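Site visit notes, Bridora water meter plant, Friday

Darius Petrauskas met us at the Gevgate entrance at 9:30. The plant assembles and tests domestic water meters, and also refurbishes units returned by utilities. We started in goods-in, where returned meters are sorted by age and connection size. Anything with a cracked body goes straight to scrap.

The wet test hall holds 4 benches, each fed from a header tank. Flow is checked at three rates, the highest being 3000 liters per hour. Supply temperature is logged but not controlled, which Baiba Kalniņš queried. Darius said the correction is applied in software and the bench is checked against a weighing tank every month.

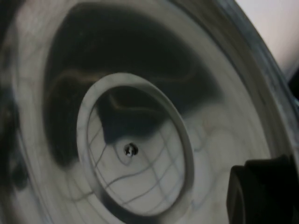

*Round translucent plastic part with a raised center collar and a small central fastener.*

Molded parts come from Jõgi, an outside supplier. Bridora keeps no molding on site and inspects incoming parts by batch. The last batch sheet we saw listed 2290 pieces, with 146 set aside for flash on the rim. Rejects are returned for regrind.

Final assembly is by hand. Serial numbers are laser marked after the seal is fitted, so a meter that fails the leak check never gets a number.

Open points: bench uncertainty budget (Baiba to request), storage time for rubber seals, and access to the Zungate warehouse in October.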